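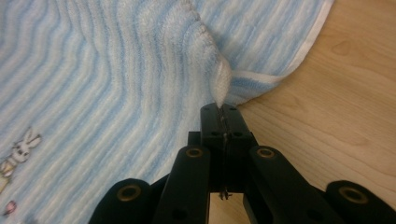

What happens at the Allimden open day?

Every January, the Allimden workshop opens its doors to families. You can watch people teach robots to do jobs around the house. Last time 600 visitors came, and a lot of them were in primary school.

The first stop is the folding table. Folding a towel is easy for you, but it is hard for a robot. A block or a cup keeps its shape when you pick it up. A towel bends and bunches, and it looks different every time you put it down.

Jurgita Sepp runs the folding table. She shows visitors a tool called a hand-held gripper. It has two black fingers that open and close like the jaws of pliers. A person holds it and does the job, and a camera on the tool records what the fingers do. Later, a computer studies the recordings and looks for patterns.

One recording is not enough. The team had 2,405 towel recordings before the open day and 3,734 when they packed up on Wednesday.

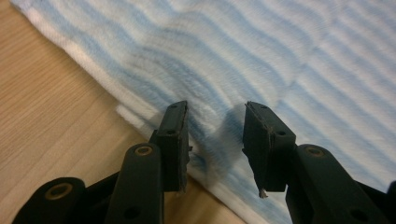

Cloth is tricky to grab. If the fingers close too high, they miss. If they push down too far, they bump the table. Jurgita tells people to go slowly, pinch a small bit of cloth and then lift. Most children need a few tries - so do most parents.

After that you can walk over to see Mägi, the robot arm. Mägi learns from the recordings. It folds small towels and face washers, and it is a lot slower than a person. Sometimes it drops a corner and has to start again. Dzintra Rozīte looks after Mägi and will answer questions while it works. She also has a big red stop button, and she will show you what it does if you ask.

Words to know

Gripper: the part of a robot, or a tool, that holds things.
Recording: a saved copy of what happened, which a computer can study later.
Pattern: something that happens the same way again and again.

Before you come

Children under eight need an adult with them at the folding table. Tie back long hair and leave your drink at the front desk. The folding table closes at 2 pm for lunch and opens again half an hour later.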